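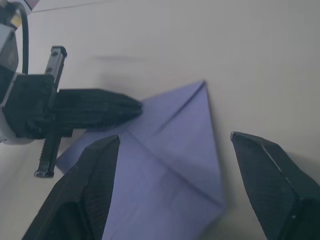 ## 折纸新手常问的问题

大家好呀!我在 Vistville 社区活动室带折纸小班,课后总有人追着我问东问西,干脆都写在这里啦。更新于2026年10月23日。

### 第一次折,买什么纸好?

单色的、薄一点的正方形纸就行。我自己偏爱淡紫蓝色(对,就是薰衣草那种带点蓝的颜色),光一照,每个折面深浅都不一样,哪条线折歪了一眼就看得出来。花纹纸很漂亮,可是新手容易看花眼,先放一放吧!

### 什么叫“风筝形”?为什么总从它开始?

先沿对角线折一道再打开,把相邻的两条边往中间这条线上靠,一头尖尖的,另一头宽一些,就是风筝形了。天鹅、企鹅,还有好多小鸟都是从这一步变出来的。我班上第一节课只练这个,练到手熟为止。

### 我的尖角老是不尖,怎么办?

十有八九是两条边在角上叠住了。靠边的时候留一条细细的缝,头发丝那么宽就够,再往尖角方向压。我学的时候也是折坏了一大堆,2本纸全用光了才摸到感觉……

### 压折痕一定要用工具吗?

不用,指甲背就很好使。我有时候懒,拿尺子边刮一下。要注意的是先轻轻压,位置对了再压实,重折过的线会发毛,很难看。

### 在什么桌子上折比较顺手?

硬的、平的都可以。我喜欢浅色桌面,浅灰白的最舒服,纸的边缘看得清清楚楚。铺了桌布的桌子我劝你换一张,一压就陷下去,折痕软绵绵的。

### 折到一半有个小角从旁边伸出来,是不是折错了?

不一定哦!很多折法中途都会有一片窄窄的三角伸在外面,后面可能变成翅膀,也可能变成尾巴。先对照图纸看下一步,别急着把它塞回去。

### 可以半路停下来,明天接着折吗?

当然可以。摊平,夹进一本厚书里就行。我夹过一只没折完的鹤,从二月忘到了夏天,拿出来照样能折(就是折痕特别特别深,哈哈)。

### 小班还收人吗?

收的!纸我来带,你带手就好。想学哪个造型,报名的时候顺便写一句,我好提前备图纸。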